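Jeans still stiff after washing, hard water?
Posted in Home and Laundry, 30/07/2023

Gurnora
We moved to a house with well water in February and since then my jeans come out of the wash stiff and a little gray. I use liquid detergent, the full cap, warm water, and hang them on a line indoors. My towels do the same thing. I've tried fabric softener and it made the towels worse – they don't soak up anything now. Is there something cheap I can try before I pay for a water softener? The test strip said 14 grains.

Samska
14 grains is hard water. The full cap of detergent may be part of the problem, as the extra doesn't rinse out well and it dries in the cloth. What I would do:

Stop using the softener for now.
Wash one load hot with no detergent and half a cup of washing soda. Check the tags first, and keep wool and silk out of it.
Run a second rinse.
After that, go back to normal loads with a little less detergent and a spoonful of the soda.

Wash jeans inside out and in cold water once the buildup is gone. Don't pack the drum. Mine holds 9 pounds and I stop well short of that. Shake each pair hard before you hang it, and if you have a dryer, 13 minutes on low at the end takes the board feeling out.

Hlongwane
vinegar in the rinse. works for me, but check your washer manual, some say not to

Humeo
I agree with Samska on the soda, but get the water tested by a lab too. Strips don't tell you much about iron, and iron could be your gray. A basic test was 30 dollars here. Also sort by weight – denim with denim, thin things on their own.

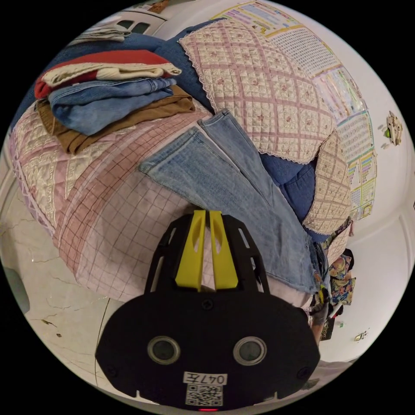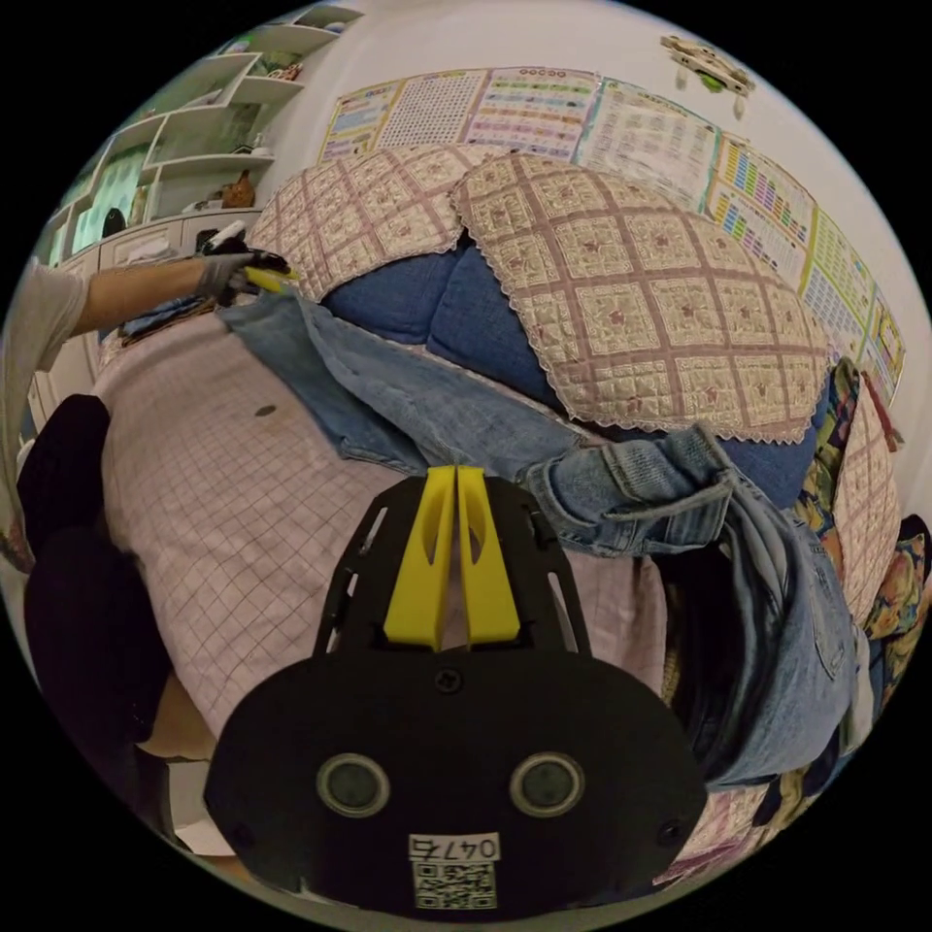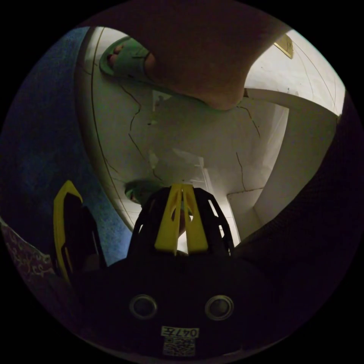
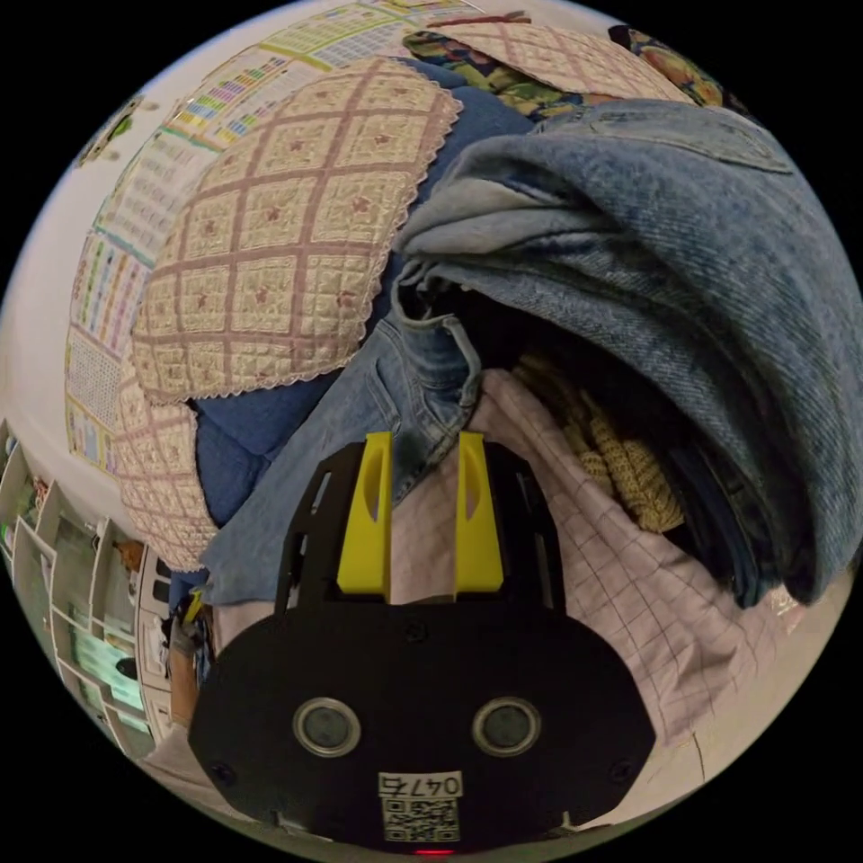
If the lab finds iron, don't use chlorine bleach on whites. It can set the stains. There are rust removers made for laundry, and you add them to the wash as the label says. Ask the lab for the pH while you're at it, mine did it for free.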